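The Kettle Street Flyer
Neighborhood news from Clumivgate, August

THE JUNK BASIN AMNESTY

Every household has a drawer. Ours filled up in the spring, so we moved on to a basin, and by the time the basin was full we had stopped calling it temporary. Judging by the mail after last month's item on hall closets, we have company. Thirty-one of you wrote in to confess to a tub, a crate, a salad bowl or (two of you, on the same block) a baby bath that has been holding "things to put away" for longer than the baby needed it.

So August is amnesty month. Bring the contents of your basin to the swap table at the Wandevia Hall and walk home with the basin empty. The basin itself you keep. We learned this the hard way last year, when we were left with 9 of them and a mop bucket.

The rules are short. Anything clean and working goes on the table. Anything sharp goes in a lidded container. Food goes to the pantry shelf by the door, sealed and in date, and please look at the date before you leave the house, as last year's tin of water chestnuts was older than the Hall's roof. Party supplies have their own corner, which fills up first and empties last. There is apparently no limit to the number of paper cups a street can own without anyone remembering a party.

Toothpicks deserve a paragraph. You buy them for one tray of olives, you use eleven, and the rest outlive the car. They can't be thrown out, being perfectly good, and they can't be used, there being no more olives. They get put in a bag, the bag gets put in the basin, and then a paper cup gets in with them by some process we have not been able to observe.
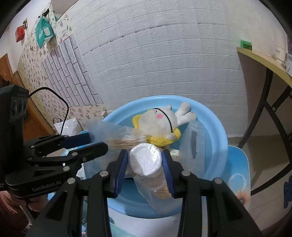 Toothpicks and a paper cup sharing a bag, with a plush toy in a yellow scarf lying in the basin.

Which brings us to soft toys. These are welcome if washed, and they will be given a chair of their own at the back, out of reach of anyone who is only "just looking." A word to parents: check with the owner first. We had an incident with a rabbit. It was returned the same evening, after negotiations, and the family in question has asked us to leave it there.

Empty plastic bags are a separate matter. If you have a bag full of bags, you may bring it, and it will be placed with the other bags full of bags. We use them for people who arrive with nothing and leave with fondue sets. Small boxes are fine too, provided you know what is in them. "It rattles" is not a description -- we had to open every one last time, and most of them rattled because of a single screw.

Cords and cables are limited to 30 per household. We would have set it lower, but there was pushback.

Drop-off is at the side door on 25 August 2024, from the time the bakery opens until the table is full. The Simier Lane entrance is closed for paving, so come around by the bike racks. If you can lend a folding table, leave a note in the Flyer box, and write your house number on the underside of the table in something that won't rub off. There are still 2 from last year leaning in the coat room, and three households are claiming them.

Leftovers will be boxed up and stored at the Hall until next August, in a basin.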